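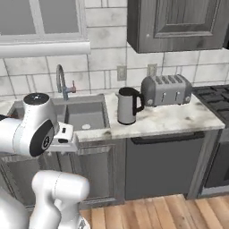
Kitchen window and tiled wall behind the counter.

Primlow Observers Forum > Variable Stars > Submission of visual estimates

R_Tahiri (Section Coordinator)
Members are advised that visual estimates for the March reporting period must be lodged using the Nastis form. Estimates sent by email will no longer be entered. The archive at present holds 3,816 observations, of which 68 lack a recorded comparison star and cannot be used for light curves. The colour of the star should be entered only where an observer has made a deliberate judgement.
Rachid Tahiri

skoveo_south
I wish to record an objection. The form does not accept an estimate without a chart reference, and several of us at the Skoveo site still work from the older printed charts, which carry none.

R_Tahiri (Section Coordinator)
The older charts may be cited by page – the field accepts free text. Magnitudes on those charts differ from the current sequence by up to 0.3 in places, and the section needs to know which was used.

bensaid_300mm
I support the requirement. When I reduced the Bensaid series last year, 6 nights had to be set aside for exactly this fault.

skoveo_south
Set aside by whom? Those nights were mine, and the comparison stars were listed in the covering letter. I would ask that they be reinstated.

bensaid_300mm
The letter was not attached to the file I received. If a copy is forwarded I am prepared to go through the series again.

R_Tahiri (Section Coordinator)
Please send the copy to me in the first instance. The requirement for new estimates stands.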